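Ticket 2168 — Bench 3, clear residue inside tubes after rinse
Status: Open, waiting on parts
Site: Prosser teaching lab
Opened: 2019-02-06
Assigned to: Bhupendra Katiyar

Problem as reported
Glass tubes come back from the Stedora washer with a faint ring partway down the inside. It shows once the tube is dry and does not wipe off with a lint-free swab. Beakers from the same load look fine. First noticed in December, a few tubes per load. Now it is most of them.

Checked so far
Washer runs a full cycle with no error code. Final rinse reads 60 C on the panel, same as the setting. Spray arm turns freely. Took the lower filter out and cleaned it — some grit, nothing unusual. Ran one load with no detergent and the ring was still there, so I don't think it is the Meltinau powder.

Water softener was last serviced at 4000 liters. The counter has been reset since and I can't tell by whom, so the current figure is no use to us.

Hand rinse test
Set up the black cover on the bench so marks on the glass are easier to see. Beaker to the left, white rack next to it. Each tube gets looked at upright against the black before it goes in the rack.

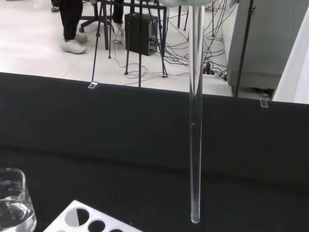 Clear glass tube held upright over the black bench cover, beaker and rack in front.

Tubes rinsed by hand with deionized water and dried in the rack had no ring. Tubes from the washer, same batch of glass, did. Points to the rinse water in the machine.

Next steps
Replace the softener cartridge. Wirkwood has it on back order. Until it arrives, please wash tubes by hand and keep the washer for beakers and flasks. Leave the cover on bench 3.

Will update when the part is in.
B.K.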